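The Moriarty Cup

By four in the afternoon the only thing Caoimhe Ó Gríofa had eaten was a custard cream, and that had been Conall's, and he had licked it first to stop her. She ate it anyway. The school had driven up through the rain in Mr Krasniqi's own car, with the wheel-arch that rubbed and a box of spare cables on her knees, and she was not going to be put off by a bit of lick.

"Flanero have finished their run," said Conall Mac Mathúna, coming back from the scoreboard with his hands up his sleeves. "2654."

"And what are we?"

"You know what we are."

She did. They were 2065, which had looked like a lovely number at lunchtime, when it was top of the board and Stojan Krasniqi had gone round shaking hands with people he'd never met. He taught them woodwork, mostly. He had taken on the robot club because the room went with it, and in October he had known less than the first years, but he had sat up with the Derkach manual night after night until he could tell you what page anything was on. Now he was on an upturned crate beside their bench with his reading glasses on, turning those same pages very slowly - the way you'd go through your pockets for a key you already knew you'd lost.

They had one run left. Sorting by colour, black with black and pink with pink and lavender with lavender, and the judges walking up and down behind you with their clipboards held against their chests.

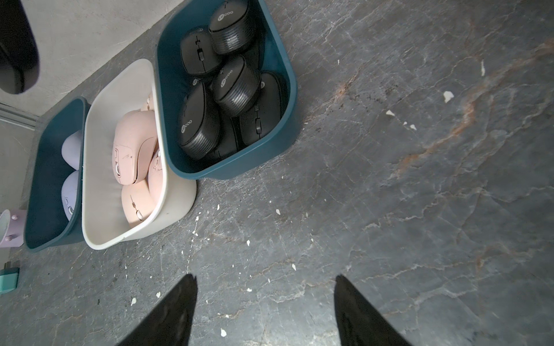
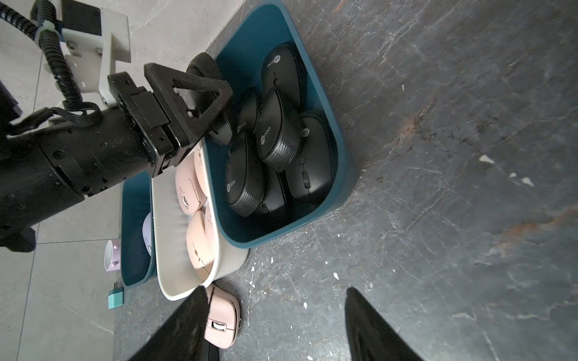

Caoimhe had wanted this since she was eleven, when her cousin Fiachra Ó Riain brought home a medal from the very same competition and let her wear it through a whole Sunday roast. He was at the university now and hardly mentioned robots at all, but she'd kept the idea of the medal, the weight of it knocking against the buttons of her cardigan. She thought of it whenever she looked at the pink mice in the cream bin, all squashed in together like cousins in the back of a car, and she thought of it again now, when she ought to have been listening.

"I said, do you want to slow the wrist down?" said Conall. "It's at 62. We could drop it."

"If we drop it we'll run out of time."

"If we don't drop it we'll do what we did this morning."

What they'd done this morning was let go too soon, twice, and both of them had heard the noise it made on the stone, and Conall had said a word that Mr Krasniqi pretended was Irish.

"What do you think, sir?" she asked.

He took off the glasses and rubbed the two pink dents they'd left on his nose. She could see him wanting to be useful, and she was sorry she'd asked, and then he said, "When I'm planing a door, and there's a knot coming, I don't slow down for the whole door."

Conall looked at her. She looked at the laptop.

"Only at the rim," she said. "Just slow it at the rim of the bin, and leave the rest."

"Can we do that?"

"Page forty-something," said Mr Krasniqi, already licking his thumb.

She typed it in with her coat still on. On the next bench Kai-wen Mak from the Stelleck team, who'd been out of the running since morning and had been very decent about it, leaned over and put half a cheese sandwich down by her elbow without a word, and went back to winding up his extension lead.

"Seven minutes, please," called the judge. "Seven minutes, all teams."

Caoimhe ate the sandwich in two bites, wiped her hands down her front and told Conall to stand where she couldn't see his face.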